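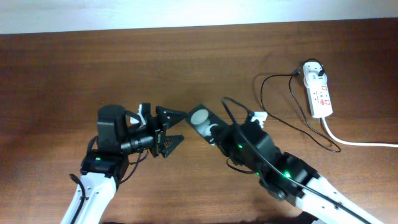 ## How to read a county child protection report without being fooled by it

Every year the county puts out a report on child protection, and every year the cover letter says things are getting better. Maybe they are. I've read enough of these to stop taking the cover letter's word for it. What follows is how I go through one, using last year's Urquhart County report as the working case. You need a pencil, the PDF and an evening.

### 1. Skip the summary

Start with the tables in the back. The summary was written by people who want next year's budget approved, and it will tell you which numbers to like. Look at those first and you'll spend the rest of the evening agreeing with it.

### 2. Find the number of calls, then the number screened in

Urquhart took 1,263 calls about possible abuse or neglect. It screened in 434. Write both down next to each other. The rest were closed at the phone stage, with no visit to the home.

A closed call can be perfectly reasonable. Some callers are reporting a messy yard, or an ex. But the report gives one sentence to all of those closed calls and eleven pages to the ones that were opened. Ask for the screening guidelines (they're a public document in most places) and see who is allowed to close a call alone. In Urquhart a single screener could do it until August, and after that a supervisor had to sign. The report calls this "enhanced review." I'd want to know how long the supervisor spends on each one.

### 3. Check what "response" means

You'll see a line like "timely response: 100 percent." Go to the definitions page. A response may be a face-to-face visit with the child. It may also be a letter, or a voicemail left with a parent. If the definition includes "attempted contact," the figure tells you that somebody picked up a phone.

Write to the county and ask for one thing only: the share of opened cases where a worker saw the child in person within the required time. Keep it to a single question. When I sent five, I got answers to the two easy ones.

### 4. Look for repeat reports

This is the figure I care about most, and it's usually the hardest to find. You want to know how many children were reported again within a year of their case being closed. Watch for these:

- The count starts over when a family moves across the county line.
- Only "substantiated" second reports are included, so a child with three closed calls doesn't appear at all.
- The time window has changed since the last report. Six months will always look better than twelve.

If the window changed, the trend line in the chart is worthless. Cross it out.

### 5. Ask about caseloads, and don't accept an average

Isla Menzies worked intake for nine years and now trains foster parents. She told me an average is what you get when you divide the cases by everyone on the payroll, including people on leave and people in their first month of training. Her own list once hit 40 families while the office average was printed as 17.

Ask for the highest caseload carried by any one worker and for the number of unfilled jobs. You may be told this is a personnel matter. It isn't, as long as you aren't asking for names. Say so politely and ask again in writing.

### 6. Be careful with new programs

Reports love a new program. Urquhart's was Hosus, a risk scoring tool that ranks calls for the screeners. The report says it is "showing promise." I looked for a comparison with the year before, or with a county that doesn't use it, and found neither. Agnes Moffat at the county office did send me the training slides when I asked, and she was quick about it. The slides explain which buttons to press. They don't say how often the tool is wrong.

I'm not against scoring tools. I'd just like the error rate before the press release.

### 7. Go to the meeting

Most county boards take public comment before they accept the report. You'll get two or three minutes - bring one question, one page number and a printed copy. Read the page number out loud so it ends up in the minutes. If they promise to get back to you, ask by what date and who.

Then put that date on your calendar. My last answer came seven weeks after it was due, and only after I'd called twice.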